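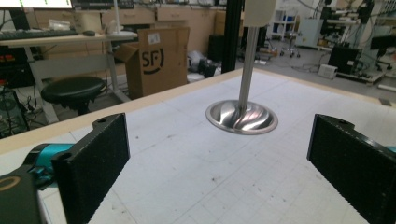
Section 4: Listing your first books

By now you should have your Ponderell account open and your shop name chosen (if you're still dithering over the name, don't worry, you can change it once without any fuss at all). In this section we'll take one second-hand book from your shelf and turn it into a proper listing that a reader can find and buy. Pick something easy for your first go, a paperback novel with its ISBN printed on the back, and save Grandad's leather-bound sermons for Section 6.

Before you start

Have the book beside you, along with a soft pencil and a cup of tea. You'll also want your postage table from Section 3, as the listing form asks which postage band the book belongs in.

Adding the book

1. From the Shelf page, choose Add a Book. The form opens with the cursor already sitting in the ISBN box.

2. Type the ISBN without the dashes and press Look Up. Ponderell will try to fill in the author, title, publisher and year for you. Older books often won't be found, in which case choose Enter by Hand and copy the details from the title page. Please don't copy them from the dust jacket! Jackets get swapped between editions more often than you'd think, and the title page is the one to trust.

3. Check the author's name. Ponderell files by surname first, so a novel by Korkor Zakaria should appear as Zakaria, Korkor. If it has come through the other way around, press the little Swap button beside the name.

4. Choose the binding: hardcover, softcover or mass-market paperback. A softcover with flaps is still a softcover.

Note: If the same title is already on your shelf, you'll see a yellow banner asking whether to add a copy or start a new listing. Add a copy only when the edition and the condition are both the same. Otherwise start afresh, and your buyers will know which one they're getting.
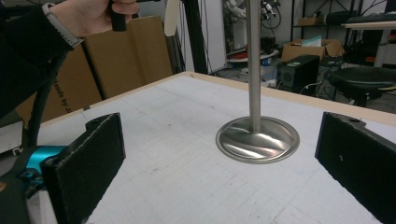

Describing the condition

5. Choose a grade from the drop-down. New means unread and unmarked. Fine is very nearly that. Very Good allows a little shelf wear, Good is an honest reading copy, and Fair covers everything that's complete but has plainly had a busy life. When you're torn between two grades, go with the lower one, and you'll have a pleasantly surprised customer at the other end.

6. Write your condition note. You have 200 characters, which sounds stingy but is plenty once you get the hang of it. Mention previous owners' names, underlining, foxing, a faded spine and anything tucked in or missing. "Name in pen on flyleaf, spine faded, pages clean" tells a buyer far more than "lovely old book".

7. Add your description of the book itself, if you'd like one. Use your own words here. A couple of sentences on what the story's about, and whether it belongs to a series, will do nicely.

Caution: Don't paste in reviews or blurbs from other sellers' listings. Matching text is flagged automatically, and a flagged listing stays hidden until you've edited it and pressed Resubmit. 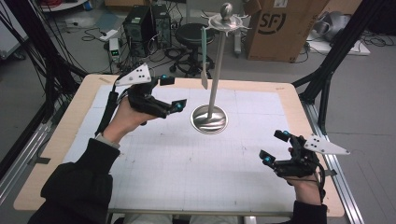

Pricing and publishing

8. Enter your price. The grey panel on the right shows what other copies are listed at, which is handy, though do remember these are asking prices and some of them are wildly hopeful.

9. Choose a shelf category. If you sell a lot of translated fiction, you may like to keep separate shelves for the Flasodberg and Grernlow imprints, as collectors tend to browse those by publisher.

10. Press Preview, read everything through slowly, and then press Publish. New listings turn up in search within 2 hours.

If you have a great many books

Anyone arriving with a full shop's worth of stock can upload a spreadsheet. Each file holds up to 100 titles, so the Urban sample catalogue, with its 1,136 books, goes up as a string of smaller files. Column headings must match the template exactly, capital letters included. Try a short file first and look over the results on your Shelf page before sending the remainder.

To take a book down again, open its listing and choose Withdraw. The details are kept in your Drafts folder until you delete them.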